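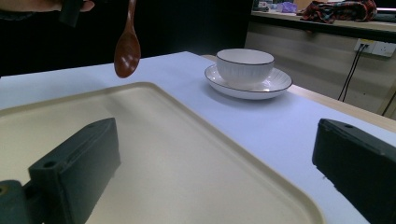
Thulani Du Plessis told me that soup was the wrong thing to build a lunch counter on, and that Seidu Sarpong would be selling sandwiches by May. Sarpong laughed when I repeated it to him.

"Thulani told me the same thing before I signed the lease," he said. "I do sell sandwiches now. One kind, cheese, and only to go with the soup."

The counter is on Joubert Street in Flondton, between a shoe repair shop and a dentist. It has 6 stools and opens at eleven. Sarpong cooked for a hospital in Clemmont for most of his working life, and there he made food for 2,000 people a day. He doesn't talk about the hospital as something he escaped.

"You learn what survives sitting," he said. "Peas don't. Barley does, but it drinks everything, so you have to make it too thin in the morning. Someone who tastes it at nine thinks I made a mistake."

He makes two soups a day. One is always lentil. The other depends on what he finds at the market, and in fall that tends to mean squash or cabbage. He starts the onions before seven and leaves them alone for a long time on low heat.

"People stir too much," he said. "They're standing there, so they stir. Go and wash something."

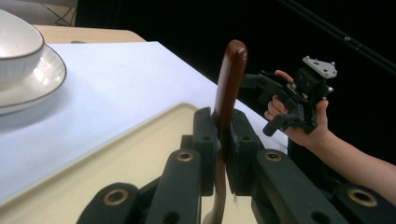

When does he add the salt?

"A little with the onions, then nothing until the end. The pot loses water all morning. If it tastes right at eight, it's too salty at noon."

The first year was hard. The rent was $1,580 a month, and in the winter the boiler failed and the repair came to $3,537, which he paid off over the spring. He kept the prices where they were until summer and now thinks he should have raised them sooner.

"I was afraid of losing the regulars," he said. "Then I put it up fifty cents and one man complained. He still comes in."

He writes nothing down except the lentil recipe, and that only so his nephew can cover for him. The nephew puts in more cumin than the recipe says — Sarpong knows and hasn't brought it up.

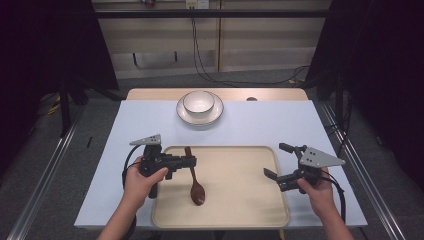 I asked about the second location in Rorkard that people in town keep mentioning. He said he had gone to see the space once and didn't like the stove.

"It's a good street," he said. "But I'd be driving back and forth with pots. I'm sixty-one. I'd like to fix the counter here first. The end stool wobbles."

For now he wants to try opening on Saturdays, with one soup and no lentil. He hasn't told the nephew yet.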